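Surby Festival Wristbands

Woven fabric wristbands for fairs, festivals and outdoor shows, supplied by Lidero in boxes of 300. Each band closes with a sliding plastic lock and can be worn in the shower or overnight at a campsite.

There are 2 widths, and both take printing on one side. Send artwork with your order, and allow about 5 working days for a proof. Plain bands go out sooner. Colours can be mixed within a box if you want to tell day visitors from campers or traders.

Orders for October events should reach us by September 28, 2009.

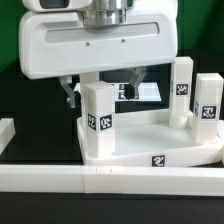 Hladun Folk Weekend wrote that the locks held well on adults but the bands were too long for small children, and the ends had to be trimmed at the gate. A shorter child's band is listed under Surby Junior.

Delivery is charged by weight. Unopened boxes may be returned.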